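Taping out a table for sorting plates — how big do you make the squares?

Last updated: January, 4.15 pm

marrowfat_jean
Hello all, long post coming, so put the kettle on. My sister and I have taken on the crockery for the hall at Sokinness, which sounds grander than it is. What it means is 86 white plates in crates in my back room, bought over many years by many different people, all of them round, all of them white, and (as I've discovered this week) a good many of them not quite the same as each other. Some have a bit of a lip, some are nearly flat, some are a warm white and look positively yellow when you put them beside the others. Stacked together they wobble, and when they wobble they chip.

I want to sort them properly into sets that really match, and I've had the idea of marking the table out in squares with masking tape so every plate gets its own spot and I can stand back and compare. My trouble is the size of the squares. Do I make them just a bit bigger than the plate, or leave lots of room? And does the tape come up cleanly afterwards? The table is my mother's old one and she will be round to inspect it. Any advice very gratefully received!

pantry_dora
Oh I love this sort of job. I did my aunt's whole dresser this way and it was the nicest wet afternoon I'd had in ages, with the radio on and a packet of shortbread slowly going down beside me. Do use tape. I tried it first without, just putting things down in rows, and within ten minutes I had picked up a plate to look at the back, put it down somewhere else and lost track of what I'd already checked.

For size, I'd go a good hand's width bigger than the plate all the way round. You need to get your fingers under the rim to lift it, and if they're packed in tight you end up sliding one into its neighbour, and there's your chip.

Use the blue masking tape and not the cream sort. You can see it far better, and mine came off beautifully.

oldbeechwood
Going to disagree with Dora about the room, I'm afraid, though I agree about the blue. If you leave a hand's width round every plate you'll get hardly any on the table, and the whole point of the exercise is to have enough of them out together to spot the odd ones. I'd go tight, two fingers at most. Just lift straight up and don't slide anything. I sorted a canteen's worth that way, 300 side plates over two evenings, and never chipped one.

On your mother's table: please try a scrap of tape on the underside first and leave it overnight. If the finish is old wax or a soft varnish it can lift a bit, and I've seen it go dull in stripes. Blue tape is kinder than most but it isn't magic, and it gets worse the longer it stays down. A couple of days at most, I'd say.

pantry_dora
Well, you clearly have steadier hands than I do! I still say leave the room. It's no hardship doing it in batches, and Jean isn't in a race.

marrowfat_jean
Thank you both, you've each convinced me in turn, which is no help at all. I've put a bit of tape on the underside of one of the leaves and will look at it tomorrow.

I should have said what's in the crates. The ones with marks on the back are mostly Estona, with a smaller lot marked Todorova, and then a whole heap with nothing on them. The Estona ones are all supposed to be the same plate, but I'm certain the older ones are a touch shallower. My sister says I'm imagining it.

tinlid
You might not be imagining it. We had plain white plates bought years apart and they were never quite the same depth, even with the same mark. Put one upside down on top of another, rim to rim, and look along the join at eye level. If there's a gap anywhere they won't sit well in a stack either. It's much easier than trying to judge by eye from above.

Also, do it in daylight if you can manage it. Everything white looks like everything else white under my kitchen bulb. I once gave away a plate from a good set and kept the charity shop one, and I only found out at breakfast.

oldbeechwood
Seconding the rim to rim test. The other one is to stack five and press gently on one side of the top plate. If it rocks, take one out and try again until you find the culprit.

nettie_by_the_quay
Can I put in a word against sorting at all? I say this with love, Jean. I helped at a hall where somebody spent a whole winter getting the plates into perfect sets with labels on the shelves, and after the first big supper they all went back in any old how. The people washing up at ten at night with a queue of tea towels behind them are never going to look for the shallow ones. I'd pull out anything chipped or crazed, put the rest away in short stacks, and have the afternoon to myself.

marrowfat_jean
Nettie, I did laugh, and my sister would like to shake your hand. But the shelves in our hall cupboard are very close together, and the mixed stacks lean so badly that they catch on the shelf above when you pull them out. Even two sorts, deep and shallow, would be a help. I was thinking of a dab of something on the back to tell them apart.

nettie_by_the_quay
Two sorts I can live with! Put the deep ones on the left and the shallow ones on the right and stick a big sign on each door. Don't dab anything on the plates, it'll come off in the wash and somebody will find it in their trifle.

tinlid
A strip of that same blue tape along the front of the shelf makes a perfectly good label, by the way. Write on it in marker and replace it when it gets grubby.

dishcloth_and_co
Late in the day for the size question, but here's how I do it. Take the biggest plate you've got, set it on the table, and lay the first long strip of tape right down the middle of the table from end to end. Work outwards from that. If you begin at one edge and work across, any little slant in the first strip gets worse with every one after it, and by the far side you've got squares shaped like slices of cake. Mine don't have to be truly square either, oblongs are fine, and they let you put a slip of paper next to the plate with a note on it.

I use Tullaritz tape, but only because the shop at the end of our road stocks it.

Milovan Softić, who ran the second-hand china stall where I used to help, swore by this way of starting. He would lay out a whole house clearance by lunch and could tell you which plates were missing from a service before anyone had counted.

pantry_dora
Down the middle first! I've been starting at the edge all these years and wondering why the last row was always a bit drunk.

oldbeechwood
Middle first is right. I'd add that you should press the tape down with a thumb at the crossings, where it's doubled up, or a plate rim will catch on it.

marrowfat_jean
Update for anyone still here. The tape test on the leaf came up without a mark, so I've been brave and done the whole table. I went for something between Dora and Beechwood, so you can both be cross with me. First strip down the middle as advised, and it really did make all the difference.

So far I've got 23 plates that are definitely the shallow sort and stack like a dream. The rim to rim test settled the argument with my sister, who has gone very quiet and made a cake. The Todorova ones are all deep. The ones with no mark are a complete muddle and I'm leaving them for another day, when I feel stronger.

One more question, if I may. When two plates sit in neighbouring squares, should I be looking at the rims or the middles for the colour? I keep changing my mind.

tinlid
The middles, I'd say. Rims pick up shadow and it makes them all look a bit grey. And swap them over before you decide, in case one side of the table is just getting better light.

dishcloth_and_co
Agree with tinlid, swap them over. I've changed my mind on a great many plates that way. Here are a couple of white ones on a taped top — have a look at how the left-hand one reads next to the one in shade, and you'll see why I always swap before I judge.

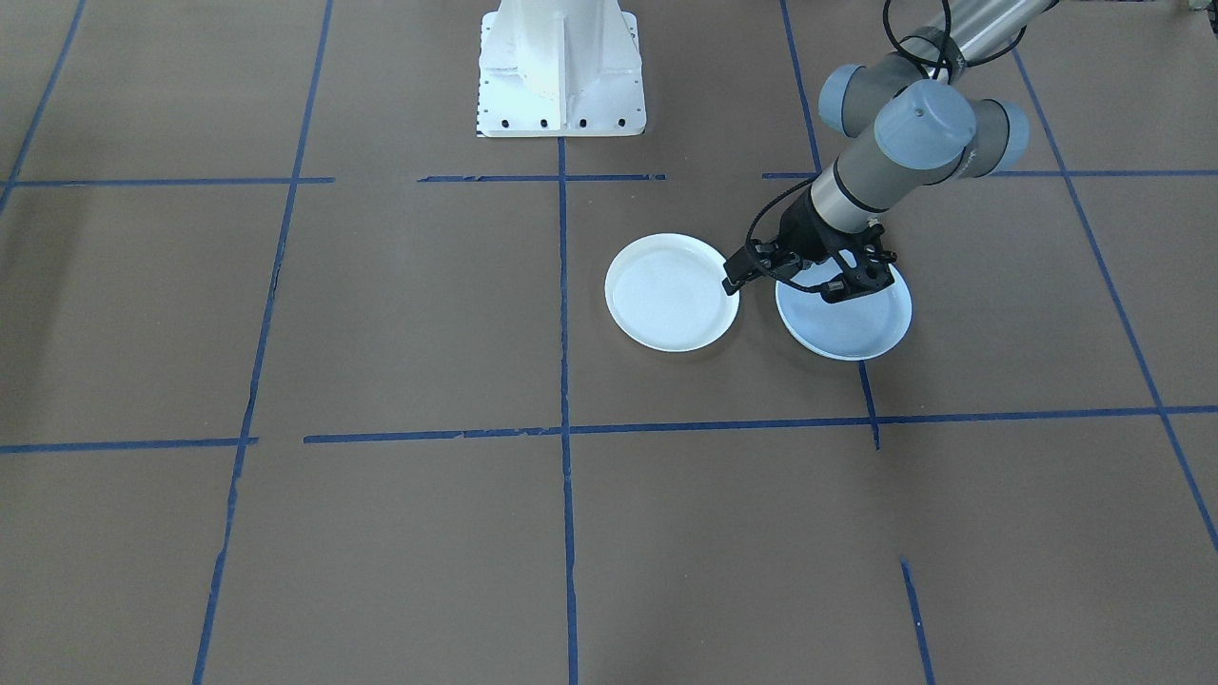
Two round white plates on a brown top, marked out with blue masking tape.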